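Home News Tickets Teams Contact
Last updated: Wednesday, January 3, 2024

DRENHAM BASEBALL CLUB OPENS SIGN-UPS FOR ITS WINTER HITTING LEAGUE

SORKUMDALE - With the snow piled up along both foul lines and spring still feeling like a rumor, the Drenham Baseball Club is very happy to announce that its indoor winter hitting league will be back this month, and that there is room for anybody in the valley who misses the sound of a bat.

The league will run for six weeks at the Buzatu Fieldhouse, with 12 teams playing short, friendly games in the evenings. Last season 363 people came through the doors to play or to cheer (a club record, and we are still smiling over it), so we do suggest signing up early.

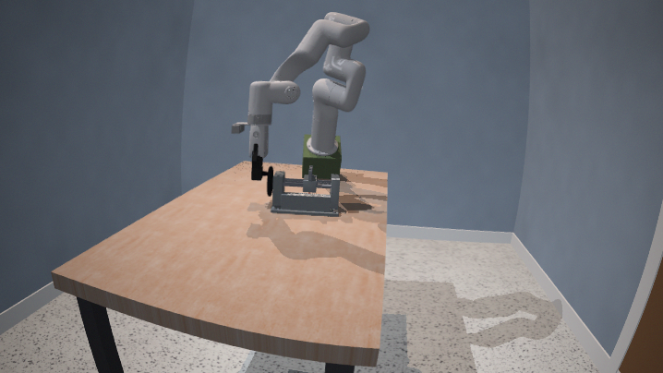
Do I need to have played baseball before?

Beginners are welcome, and the club will place new players on a team with patient, experienced teammates.

Games last six innings, and every player on the roster bats, whatever the score. Coaches from our summer squads will be on hand before each game to help with grips, stance and timing, and they are glad to stay and talk baseball for as long as you like. Helmets and bats can be borrowed at the front desk, though you will want to bring your own glove and a pair of clean indoor shoes.

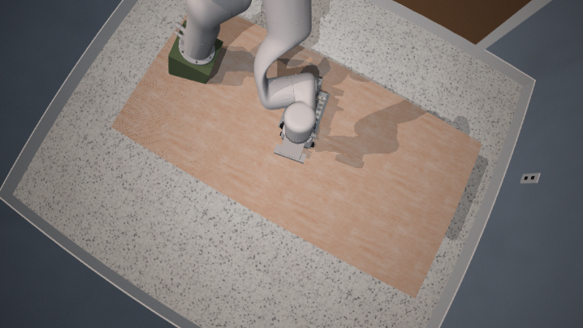 Winter league sign-ups are open now.

The league is presented with the kind support of Filutance, our partner for the season. Forms are available at the fieldhouse and at the club office in Sorkumdale.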